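Kitchen Help Project: progress report to the Balleck Fund, March

Prepared by Melati Lumenta 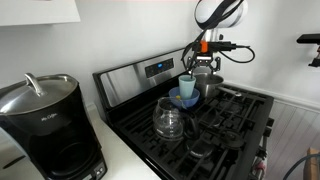 Hello again, and thank you for being patient with me over this one. I know the last report was mostly about invoices and a long moan about cable ties, so I'm very glad to be writing about the open day instead, which is the bit of the grant I've been looking forward to since we first filled in your form!

A quick reminder of what we promised you. By the end of this stage we said we would show the arm working in a proper domestic kitchen, in front of people who might one day want one, and come back with their honest views (good and bad). We've done that. We had 43 visitors through the door at Lovow, which is more than the kitchen can comfortably take, so Bienvenido Mercado split everybody into small groups and kept the rest happy next door with tea and a very long slide show.

The task we chose was clearing up after breakfast. We went back and forth on this for weeks. Samer Sayegh wanted to show the arm laying a table, which looks lovely and tends to behave itself, but when we talked to the people at Moussa House in the autumn, what they kept bringing up was the mess left on the cooker and the worktop. Cups, bowls, pans, lids, the coffee jug that never goes back where it lives. So clearing up it was, and we left things sitting on the hob the way they'd be left at home.

We ran 10 demonstrations over the day. Six went through from start to finish without any of us stepping in. Of the other four, two were stopped by Samer because the gripper had hold of a cup at an angle he didn't like, one stopped itself (a fault on the wrist, cleared by a restart and a bit of muttering), and one was my fault entirely, as I leaned on the stop button while answering a question about electricity bills. I've counted mine as a failure in the figures all the same, which Samer says is only fair.

What did people make of it? Mostly they thought it was slow. I'd say that was the first remark in nearly every group, and I can't argue with it. We keep the speed well down when visitors are in the room and we said so each time, but a person standing there with a tea towel could have finished the job and sat down again. Against that, several people told me they wouldn't mind the wait if it meant not having to reach over to the back of the cooker. One lady from Moussa House said she'd put it on and go and watch the snooker.

The second thing was glass. Everyone tensed up when the arm went anywhere near anything glass, me included, and I've sat through hundreds of these. Nothing got broken on the day. Still, Maysoun Bataineh, who looks after safety for us, would like us to do a proper run of tests with glassware before the next public session, and she has asked for softer finger pads to try. She's written this up as a separate note and I'll send it over once I've got her to take some of the abbreviations out.

Third, noise. I hadn't expected this at all! Quite a few visitors were surprised by how quiet it was, and two said it was too quiet and they'd want some sort of sound so they knew it was about to move. Ljubica Krasniqi has already knocked up a little chime. It's rather nice. We'll try three versions and let people choose.

Now the money, briefly. The open day came in slightly under budget, mainly on account of the Lisov minibus being lent to us for nothing. I'd like to move what's left into the glassware tests if you're happy with that, and I'll need a yes in writing for our accounts people. Everything else is on track apart from the spare gripper, which is 5 weeks late from the supplier. I'm ringing them more than they would like.

Coming up next:

- glassware tests with the new finger pads (Maysoun and Samer)
- the chime, and a light to go with it if Ljubica gets her way
- a return visit to Moussa House with the feedback sheets typed up
- a second, smaller open day, with fewer people in each group and somewhere to sit

If anybody from the Fund would like to come to that second one, please do. Mornings are best, and before 11 you'll get the better biscuits. Just let Bienvenido know so he can put you down for a group.

Melati

Related reports
Kitchen Help Project: invoices and equipment update
Choosing a task: what we heard at Moussa House
Getting the Lovow kitchen ready
Application summary and aims

Last updated: March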